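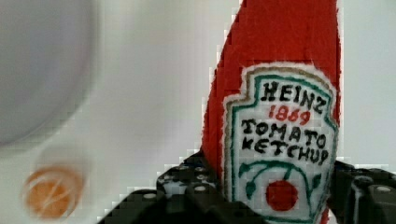

Aksel Vídalín wrote in to say the condiments list was missing half of what he grew up with, and that "sauce" and "dressing" should never have been one category. Fair on both counts. Split in this version. Old files kept under v1 if you need them.

Sillik – household words for pantry stuff

A word list. What people call the things in their kitchen cupboards, by town. Started as notes for a family cookbook, got out of hand.

What's in it

entries.csv – one row per word per town
towns.csv – town names and short codes
notes.txt – longer comments, unsorted, some of them rude
old/ – v1, before the sauce split

Columns in entries.csv

word – as the person spelled it. Not corrected. If someone wrote catsup it says catsup
thing – my plain label for what they meant
town – code, see towns.csv
age_band – young, middle, older. People picked their own
heard_from – parent, grandparent, school, store, blank
sure – y or n. Did the person still use the word or just remember it

Blank means they skipped the question. It does not mean no.

Where it came from

Paper forms first, left on the counter at the Cutley library and in two bakeries in Idmont. Then a web form, same questions, slightly different order (sorry). The forms from Jatoi came in a shoebox and were typed up in April over a couple of long evenings, so expect typos that are mine and not theirs. If a word looks wrong and the town is Jatoi, ask me and I'll check the paper.

36 people answered in Cutley, 19 in Idmont, 15 in Jatoi. Small. Do not make a map out of this and put percentages on it, please.

Things to know before using

Cutley is heavy on older people. Library mornings.
Some words cover more than one thing. "Relish" is a mess – pickles, chutney, anything chopped in a jar. Left one row per meaning, so the same person can show up more than once.
"Red sauce" is ketchup in Cutley and pasta sauce in Idmont, mostly. Jatoi has both. Don't merge on word alone, merge on word and thing.
Brand names used as plain words are kept in and lower case.
Jelly, jam and preserves are still one label. Will split when I can face it.
Spelling of thing should be consistant now but check for trailing spaces.

Changes in v2

sauce and dressing separated
added Aksel's words, town code left blank since he grew up somewhere else
fixed mustard rows that had the age band in the town column
dropped the "favorite" column, hardly anyone filled it in
notes.txt no longer has last names in it

Not done

Spices. Have the forms, haven't typed them.
Audio. A few people offered to read thier words out loud, would be great, no time.
A proper script for the merge. I do it in a spreadsheet by hand – fine for this size.

Using it

Free for anything, school projects, cookbooks, whatever. Say where you got it. If you change the labels please rename the file so the two don't get mixed up.

Adding words

Send a row in the same column order, or just an email with the word, what it means and the town. Either works. One town per row. Don't tidy up your grandmother's spelling.

Replies can take a while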